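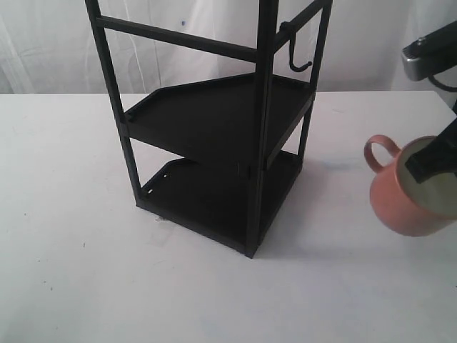 Protokoll der Besprechung "Störung Zelle 2, Becheraufgabe"
Datum: 17. Juli 2018
Ort: Besprechungsraum Unura
Teilnehmer: Lamai Phuthong (Leitung), Zellenbetrieb, Software, Arbeitssicherheit
Entschuldigt: Fa. Kuzmenko

TOP 1 Protokoll der letzten Sitzung
Ohne Änderungen genehmigt.

TOP 2 Hergang
Aufgabe im Projekt Usen ist das Umsetzen eines Keramikbechers vom Tisch auf das schwarze Metallregal. Der Becher wird dabei mit einem Greiffinger in der Öffnung gefasst. In Durchlauf 352 hat der Arm nach dem Anheben nicht auf die Zielhöhe gewartet und ist seitlich gegen den vorderen Regalpfosten gefahren. Der Becher fiel auf den Tisch und zerbrach. Die Kraftüberwachung hat nicht abgeschaltet, der Bediener hat den Not-Halt gedrückt. Verletzt wurde niemand.

TOP 3 Ursache
Laut Software stand die Kraftschwelle nach dem Update der Steuerung wieder auf dem Werkswert von 200 N. Vereinbart waren 13 N. Das Update wurde nicht im Zellenbuch eingetragen. Warum die Zielhöhe übersprungen wurde, ist noch offen - die Logdatei mit 2.489 Einträgen liegt bei Kuzmenko zur Auswertung.
Der Zellenbetrieb weist darauf hin, dass der Haken an der oberen Regalschiene im Kollisionsmodell fehlt. Am Vorfall war er nicht beteiligt, er soll trotzdem aufgenommen werden.

TOP 4 Arbeitssicherheit
Scherben dürfen erst nach Abschalten der Antriebe entfernt werden. Am Vorfallstag wurde bei aktivem Arm gefegt. Die Unterweisung wird wiederholt.
Diskutiert wurde der Wechsel auf Kunststoffbecher. Phuthong lehnt das vorerst ab, die Vergleichbarkeit mit den Läufen in Nutimden ginge verloren.

TOP 5 Beschlüsse
Schwelle zurück auf 13 N, Prüfung bei jedem Start (Software, sofort)
Haken und Regalpfosten neu einmessen (Zellenbetrieb)
Betrieb bis zur Klärung nur mit reduzierter Geschwindigkeit und Bediener am Not-Halt
Eintragspflicht für Updates im Zellenbuch (alle)

TOP 6 Verschiedenes
Die Kabelführung am Arm wird bei der nächsten Wartung mit angesehen.
Nächste Besprechung im August, sobald die Auswertung von Kuzmenko vorliegt.

Protokoll: Zellenbetrieb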